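Prallix Session Outcome Records

Data card, revised Mar 18, 2019

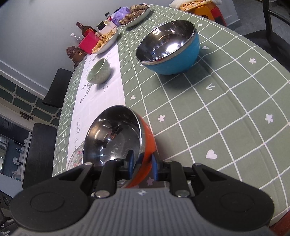 Orange bowl with a steel interior, on a green tablecloth.

Summary

Prallix is a set of session records from school-based sensory and self-regulation programs. Each record holds a goal, a baseline rating, a follow-up rating and a short note from the practitioner. The set is kept by Prondineo and is meant for people who want to compare their own results with those of similar settings.

Contents

The release has 1981 records from 30 sites. Each site used the Poveo rating form, version 2. Records from version 1 were dropped in February — the two scales do not line up, and no conversion was attempted.

Files

records.csv: one row per goal
sites.csv: one row per site, with setting type and grade range
forms/: blank rating forms, student and adult
notes.txt: changes between releases

Fields in records.csv

record_id: unique within the release
site_id: matches sites.csv
goal_area: attention, transitions, mealtime, play, writing or other
base_score: rating before the program began
end_score: rating at the last session
weeks: whole weeks between the two ratings
rater: teacher, therapist or parent
comment: free text, may be blank

Missing values are left blank. A zero is a real score.

How ratings were made

The same adult gave both ratings wherever possible. If the rater changed, the rater field shows the second person and the comment begins with RC. A site was kept only if at least 80 percent of its goals had both scores.

Limits

There is no comparison group. A change in score cannot be credited to the program alone. Sites chose to take part, and the goal areas are uneven: attention and transitions make up most of the rows. Parent ratings tend to run higher than teacher ratings and should be reported apart.

Privacy

Student names, birth dates and school names were removed before release. Comments were read by hand and edited where they named a person or place.

Related

The Kongkaew scoring sheet reads records.csv directly. Sort by site_id first — the sheet does not do this on its own.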